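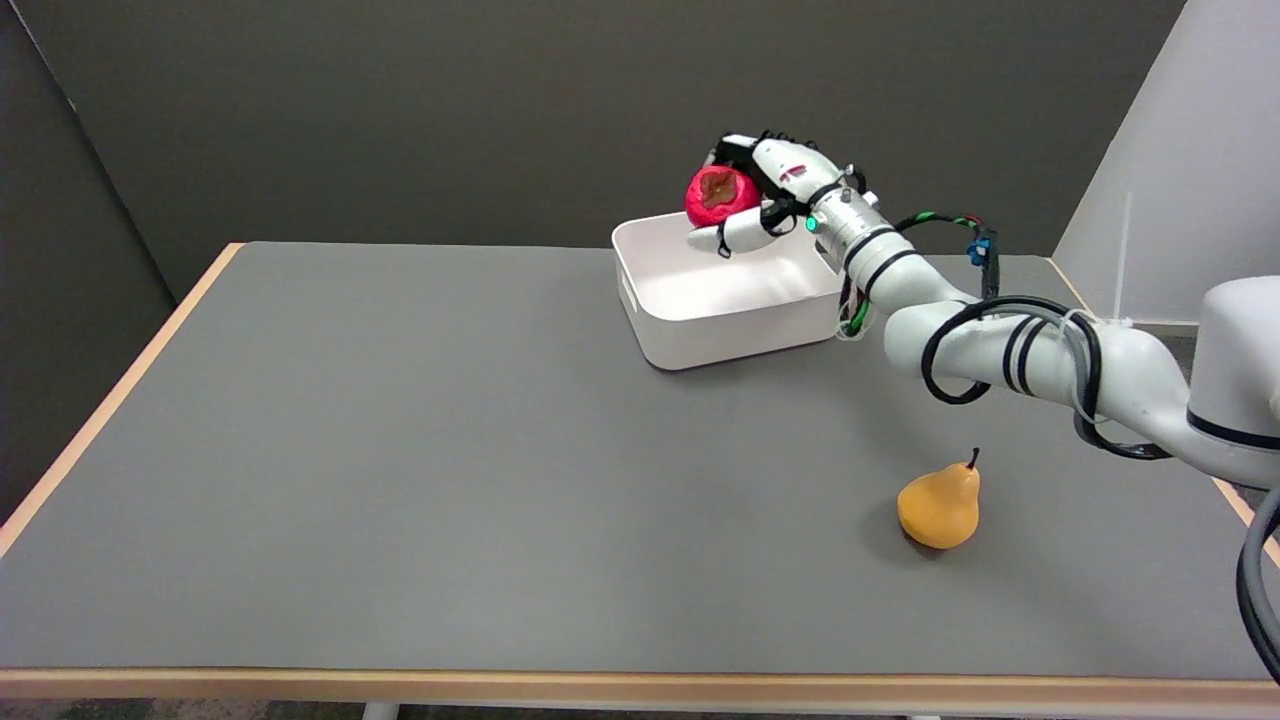
I've spent most of June rewriting the cell rules for our bench arms at Prirkbridge, and the part I keep coming back to is what goes on the table before anyone presses start. The old sheet had 125 lines and most of them dealt with the arm itself. Very little was said about the work surface. My version begins there: only the objects named in the task go on the top, and everything else goes back in the cupboard. For the fruit task that means the tray, the apple and the pear, with the rest of the grey top left clear so there is somewhere safe to put a hand down if a grasp goes wrong.

The second rule is about cables. Any loop hanging off the arm has to be checked at full reach, with the arm moved slowly by hand control, before a program is run. We had a loop catch on a tray at the Rekness site and it cost us a connector and most of an afternoon.

Third, the person running the task stays 2 steps back from the table edge and keeps the stop button in their hand. I wanted this in the Morken guide as well, but they already have their own wording and I left it alone.

I also cut the section on logging. Gunawan forms have a box for every fault code, and people were filling in the codes and leaving out what they saw. Now it's one plain sentence per fault, written at the bench.

The new sheet fits on one side of A4. I'll post it once the night shift has tried it.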